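What I learned at an open day about slow machines

I went to the Stalstead open day on September 16, 2026, with a strong opinion already prepared. I believed that demonstrations of robots are a kind of theatre, and that the public is invited only to clap. I still believe half of it.

The invitation from Dusitz promised "everyday tasks, outside the laboratory". I live in Stedley, two bus rides away, and I nearly stayed at home. In April I had seen a different firm show its arm in a clean hall, with strong lamps and a barrier, and the arm did one thing very beautifully, 5 times. I could not ask anything, for the man with the microphone was always speaking.

At Stalstead there was no microphone. The programme said 293 visitors had registered, and we were free to walk where we wanted. The task given the most time was also the dullest: a computer mouse and its mat, on a garden table. I heard a father tell his son that they should go and find something better. I understand him, but I think he was wrong.

A table with gaps between its boards is a hard place for a machine. The daylight changes, the object is smooth and round, and the fingers must close at the right height. We do this without a thought, so we give no respect to it. When a company shows us such work, it tells us more about the state of the art than any dance or handshake. 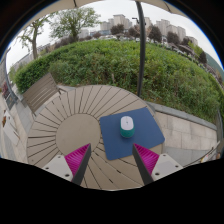 Mouse on the mat, then mouse on the bare boards:

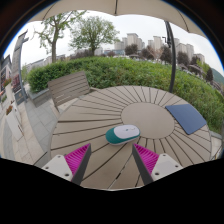
My complaint is another one. The leaflet, printed by Powell on very good paper, spoke of "563 skills". What is a skill? If moving a mouse and moving a cup are two skills, the number is large and says little. I asked this at the desk and received a polite answer which I could not repeat to you, because it had no content.

I would like the organisers to publish the failures next year, on the same good paper. The visitors can bear it. We pay for these machines in the end, through our taxes or our shopping, and a person who pays may ask how often the thing falls on the floor.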